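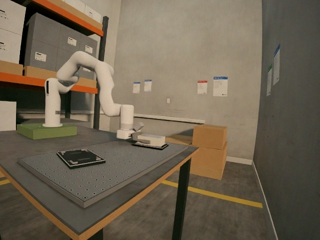
4.2 Do remote demonstrations teach the placing task?

Figure 3. Simulated cell used for the remote sessions. The arm is shown with its fingers at the white block on the black tray; the square fixture plate is at the left of the breadboard.

Claims that a task can be passed to a robot simply by steering it through a few good runs deserve more doubt than they usually get. Our own earlier report (Morikawa and Yusuf) made such a claim, and we no longer think the evidence supported it.

We gathered 39 demonstrations of moving the block from the tray to the fixture plate, all by remote control in the simulated cell (Figure 3). Two operators, Isah and Mujić, shared the work. Both had used the Dellum control software before, so the results say little about how a newcomer would fare. The learned policy was then run 1000 times with small changes to the tray position.

Scores improved over the replay baseline, but we are wary of reading this as learning in any strong sense. Isah tended to stop above the block, correct the wrist angle and then go down. Mujić came in at a slant and corrected late. The policy copied the pause even in runs where there was nothing to correct, and in others it mixed the two habits and pushed the block along the tray. Taking out either operator's runs changed the ranking of the methods in Table 2, which ought to worry anyone who compares methods on data from a single pair of hands.

Nor can we say much about contact. The simulator treats friction between finger and block as one fixed value, chosen by Chukwu after a week of trial and error at the Celtham lab. A different value might well have favoured hand guiding, where the person feels the load directly. Remote operators here had only the screen to go on. We therefore treat the gap between the two teaching methods as unsettled, and Section 4.3 looks only at timing.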